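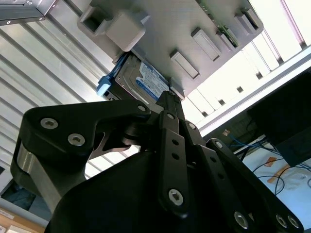 Research > Talks > Speaker notes

Friday, October 7, 2022
By the Jillbridge manipulation group

Slide 1. Good morning, everybody, and thank you for coming out so early (I know the coffee line was long). I'm going to talk about hard drives, and about what a wrist camera can and can't tell you when the gripper gets close to one. Wait for people to sit down.

Slide 2. The task. A drive with a caddy handle sits in a printed tray, and the arm has to come in, take hold of it and bring it out without dragging the tray along. People do this with two fingers while thinking about lunch. For us it has been most of the year's work, and I've grown fonder of it than I expected!

Slide 3. The view from the wrist. Leave this one up for a while. Point out the blue handle at the left end of the drive, then the finger just under the label. At this distance the black gripper fills a big part of the lower picture, and the window on the right is washed out to white. Our first policy, Satby, did fine with a far view and got lost right about here.

Slide 4. What we changed. Afridi is the same network as Satby, with one addition – during training we blank out patches of the background, at random, so it can't lean on the window or the wall. It has to look at the drive and the fingers. Go slowly, this is the part people ask about later. Mention that we tried masking the gripper too, and it hurt, so we put it back.

Slide 5. Data. We trained on 3780 demonstrations, all collected by hand over 22 weeks starting in April. Say thank you to the operators here, warmly, they earned it. The test set is 400 attempts, split across 3 tray positions, with the lighting left to do whatever the weather did.

Slide 6. Results. Afridi beat Satby in every tray position, with the widest gap on bright mornings. Don't oversell it. It still fails when it comes in too steeply and a finger touches the label before it finds an edge, and we don't have a good fix yet.

Slide 7. Next. We're taking the setup to the Lustgate site, where the trays are older and the handles come in other colors. If time is short, skip this and go to questions.

This site uses cookies to remember your settings. Accept | Manage preferences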